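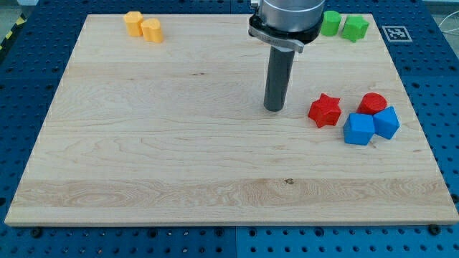

Fórum da Casa e da Obra > Pavimentos e revestimentos > Microcimento por cima de mosaico antigo: quem já fez?

beirao_em_obras
maio de 2023

Boa noite a todos, e desde já peço desculpa pelo testamento, mas prefiro explicar tudo de uma vez. Comprámos um rés-do-chão com cozinha, corredor e sala seguidos, 34 metros quadrados no total, tudo em mosaico cerâmico dos anos oitenta, daquele castanho com florzinhas que toda a gente teve em casa da avó. O mosaico está bem colado, só há três peças ocas ao pé da porta da varanda. A minha mulher não quer ouvir falar em picar o chão (já vivemos o pó da casa de banho e chegou-nos bem) e por isso andamos a pensar em microcimento por cima.

Pedi dois orçamentos. Um aplicador propõe o sistema da Fulari, com primário, rede, duas camadas de base, duas de acabamento e verniz de poliuretano. O outro trabalha com Turnel, sem rede, e diz que a rede é para quem não confia na mão. A diferença entre os dois é de 460 euros, o que não é nada de especial numa obra destas, mas gostava de perceber o que estou a pagar. Quem tem isto em casa há uns anos, conte lá como está!

mestre_talocha

Olá, bem-vindo ao clube dos indecisos! Aplico microcimento há muito tempo e vou ser directo: em cima de cerâmica, leva rede. Sempre. As juntas do mosaico são o ponto fraco, e se não houver rede de fibra de vidro bem embebida na primeira camada, ao fim de um ou dois invernos começa a notar-se a quadrícula toda, primeiro só com a luz de lado e depois com qualquer luz. Já fui chamado para refazer trabalhos assim e custa muito mais a refazer do que a fazer.

As peças ocas têm de sair. Pica-se só essas, enche-se com argamassa de reparação, deixa-se curar com calma, e só então entra o primário. Se o aplicador lhe disser que "aquilo segura", agradeça o café e procure outro.

lurdinhas_do_sotao

Eu tenho microcimento na cozinha desde que fizemos a remodelação e gosto muito, gosto mesmo, mas convém saber ao que se vai. Risca. Não é um risco feio, vai ficando com aquele ar vivido, e eu até acho graça, mas a minha irmã pôs igual e passa a vida de joelhos a olhar para o chão contra a janela. Deixei cair uma frigideira de ferro e ficou uma mossa do tamanho de uma unha, que tapei com um vaso.

Para limpar, água morna e sabão neutro, e nada de lixívia nem de vinagre. Usei vinagre no primeiro mês, por conselho de uma vizinha muito boa pessoa, e fiquei com uma mancha baça em frente ao lava-loiça que ainda lá mora.

rodape_torto

Desculpem discordar do mestre, mas "sempre" é uma palavra muito grande. O meu foi feito sem rede, por cima de mosaico, em março do ano passado, e não há uma única marca de junta. O senhor encheu as juntas primeiro com uma massa epóxi, lixou tudo, e só depois começou com as camadas. Se as juntas estiverem bem cheias e o suporte não mexer, não vejo que a rede faça milagres. O meu é Turnel, já agora, e estou contente.

mestre_talocha

Caro rodape_torto, fico contente por si, a sério, e o enchimento com epóxi foi bem feito. Mas um ano é pouco para um chão. A rede custa uma ninharia por metro e quase não dá trabalho a mais. Eu não assino garantia sem ela, e conheço poucos colegas que assinem.

rodape_torto

Pronto, voltamos a falar daqui a cinco anos e quem perder paga o almoço. Quanto à garantia dou-lhe razão, o meu só me deu uma coisa escrita à mão nas costas do orçamento.

quintal_e_companhia

Meto a minha colherada por outro lado: já pensaram em vinílico? Eu estive quase a ir para o microcimento, pediram-me 163 euros por metro quadrado (é uma casa na serra, com deslocações) e acabei por pôr régua de encaixe da Sowa, montada em três dias comigo e com o meu cunhado. Não é a mesma coisa, bem sei, ao pé é plástico e ao toque também. Mas é quente no pé e silencioso, e se se estragar uma régua troca-se.

Atenção às portas, seja qual for a escolha! Tive de cortar todas por baixo, e a da entrada, que é blindada, deu uma novela que não desejo a ninguém.

beirao_em_obras

Que boas respostas, obrigado a todos! O vinílico está fora porque a sala apanha sol a tarde inteira e a minha mulher embirra com as juntas – já perdi essa discussão duas vezes. Vou pelo sistema com rede. Falta decidir o verniz: o aplicador da Fulari também trabalha com um verniz mate da Wernico, de dois componentes, e diz que disfarça melhor as pegadas do que o acetinado. Alguém tem?

lurdinhas_do_sotao

Tenho mate, não sei a marca. Disfarça as pegadas, sim, mas a gordura ao pé do fogão nota-se mais. Peça-lhe uma amostra e esfregue-lhe azeite, deixe de um dia para o outro e depois logo vê.

mestre_talocha

Concordo com a amostra, e que seja feita com as mesmas camadas que vão para o chão. Mais uma coisa: depois do verniz, pode andar-se de meias no dia seguinte, mas nada de tapetes nem de móveis pesados durante uma semana, pelo menos. E feltros novos nas cadeiras todas!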